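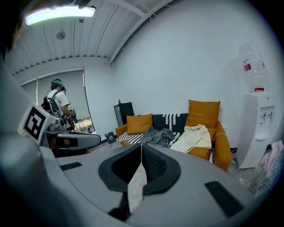
Re: [bemonmont-building] Ceiling: lights, drumming, and the round thing

Bemonmont building list archive, April
Previous message: [bemonmont-building] Ceiling: lights, drumming, and the round thing
Next message: [bemonmont-building] Fridge shelf, again

Replying inline, as the list rules ask, and at length, as they don't.

> Hi all. I have the main room three mornings a week and I have now spent
> enough time under that ceiling to have opinions. Before we renew the
> lease I'd like to know who is in favor of doing something about it.

I'm in favor of doing something about it. I was also in favor last time, when the thread ran to 23 messages and the thing we did was move the coat hooks.

For those who joined the list since then and mostly use the back rooms: the main room has no proper ceiling in the sense of something a person chose. It has white corrugated metal panels, long ridges all running the same way, and a white beam. I have nothing against any of it as a color scheme. It's clean and it bounces light around nicely. It also bounces everything else around, and this brings us to your first point.

> 1. The drumming. When it rains I can't hear the person across the
> table. Last month I gave up and we all just had coffee until it passed.
> Would insulation fix this? Somebody told me it would "fix it
> completely."

Somebody was selling insulation.

I've had two conversations about this with Sadeghi, who did the gutters, and the answer depends on what's between the panels we see from below and the weather. If the panels are the underside of the actual roof, then rain hits the metal and we are sitting inside the drum. If they're a liner with a gap above, there may already be something stuffed in there, and it's either thin or it has slumped. Nobody on the phone could say which, and the lease describes the roof as "metal (good)."

The way to find out is to have someone go up and take out a few screws at the edge. Sadeghi will do that for the price of a visit and take it off the bill if we go ahead. I'd start there and spend nothing else until we have the answer. I know that several people want to go straight to hanging felt panels. Felt hung under the metal will help with the echo, so you'll hear each other better on a dry day. It won't do much about rain, where the noise starts up at the metal itself. They're different problems and they keep getting voted on as one.

If you do want felt, the quote I have from Venon is $2919, delivered, not hung. It covers 19 panels. I asked how they'd be hung from a ridged surface and was told "with the kit." I asked what was in the kit and was told it depends on the surface. I have left it there for the moment.

> 2. The light. The long fluorescent one. Am I the only person who thinks
> it makes us all look unwell?

You are not. It has a greenish cast in photos, at least, and in person I've been asked if I was feeling all right by someone who looked far worse.

Two options as I see it, and I've tried both at home, so I can be boring about them.

One is to keep the fixture and change the tube. Tubes come in warmer and cooler whites and I suspect ours was picked by reaching into a box. A warmer one costs very little. Look on the end of the old tube for the marking before buying anything, and please don't buy the first thing that's the right length, because we have a closet shelf devoted to that approach.

The other is to swap to an LED tube. Some of these go straight into an old fixture and work with the ballast that's in there, some need the ballast wired out, and some claim to do either. If it's the wiring-out kind, it's a job for an electrician and for the landlord's permission, in whichever order annoys them least. I'd rather we paid for that than had one of us on a ladder with a video paused on a phone.

Whichever we pick, can we agree that the new tube goes in during daylight and with the power off at the panel? The breaker for the main room is the one labeled "kitchen." The one labeled "main room" is the kitchen. I relabeled them in the winter and someone kindly put the labels back.

> 3. What IS the round thing? Flat, round, on the ceiling farther back.
> I've been telling people it's a speaker.

I've been telling people it's a vent. I don't think either of us has any evidence.

My argument for the vent: it's where I would put a vent. My argument against: I've stood under it on cold mornings and felt nothing whatever, in or out. The argument for a speaker is that it looks like one, and Stinden had the building before us and were, I'm told, fond of announcements. The argument against is that it has never announced anything. I'd have expected a crackle by now.

Why it matters, apart from the bet in the kitchen: if it's a vent, we can't cover it with felt, and whoever does the insulation needs to know that there's ductwork or a hole. If it's a dead speaker, there's a cable running somewhere above or along the panels, and I'd like it traced before anybody puts a screw through it. So please don't stick, hang, tape or drape anything on it or near it until it's been looked at. This includes the bunting.

> 4. And the other one, the little dark gadget nearer the light. Smoke
> detector? It doesn't beep.

Not beeping is either very good news or very bad news in a smoke detector.

I can't tell from the floor what it is, and neither could the last three people I made look up. It's small, it's dark, and the detectors in the corridor are white, so if it is one it wasn't bought with the others. Could be a sensor for something. I've written to the landlord to ask for the alarm drawing, which they're supposed to have. If it's on the drawing, we leave it alone and get it tested with the rest. If it isn't on the drawing, I'd still leave it alone, and ask the alarm company on their next visit. Taking a thing down to see whether it was important is how we lost the doorbell.

> 5. Painting. I'd love to see the ridges a warmer color. The white is a
> lot.

I'm going to be difficult here. Paint on sheet metal is mostly cleaning. Every ridge and every valley between the ridges has to be degreased and wiped down, overhead, with your arms up, and if you skip any of it the paint lets go in flakes over someone's lunch. I helped with a smaller one once, in a garage, and could not lift a kettle the next day. It also needs the room cleared and aired, and I can't see which of us is going to give up their hours.

If the objection is that the white is a lot, try the tube first. A good part of what we're calling white is that light landing on it. I'd put up with the panels quite happily under something that didn't make them look like the inside of a refrigerator.

And please leave the beam alone whatever happens. I've heard "we could hang it from the beam" said in that room about a projector, a swing, a curtain and a bicycle. We don't know what the beam is rated for beyond what it's already doing. If you need something hung, ask on the list and we'll ask someone who can do the sums.

> 6. Money. Is there any?

There's a bit. Each tenant put in 50 dollars at the start of the year for "building, misc." and the only thing to come out of it so far is the doorbell (see above). That'll pay for a tube and a good part of a roofer's visit. It will not pay for felt. If felt goes ahead it needs its own whip-round, and I think the people who use the main room the most should say first what they'd put in, before those of us at the back are asked to be generous about a noise we can shut a door on.

So, what I'd suggest, and do please object now and not in the corridor:

- Sadeghi comes and opens up an edge, tells us what's above the panels, and looks at the round thing while the ladder's there.
- I read the marking on the old tube and buy one warmer one. If it's better, it stays. If it's worse, it joins its friends in the closet.
- The landlord gets until the end of April to find the alarm drawing. After that I'll ask again in a less cheerful font.
- Felt waits for the answer on the roof. The Venon price is good for a while yet; I asked.
- No paint. Or someone else writes the message in favor of paint.

The ladder visit will need the middle of the room clear for a morning, tables against the wall, nothing on the floor that minds being stepped over. Reply with mornings that are impossible for you. Only the impossible ones, please. Last time I asked for good ones and got a poem.

One more thing while I have you. Whoever is leaving the main light on overnight: it hums, I can hear it through the wall at six in the morning, and the switch is the left one of the pair. The right one does nothing that I've been able to discover, and I've stopped trying in case it's the round thing.

--
sent to bemonmont-building
To leave the list, write to the list and ask. To change your settings, the same.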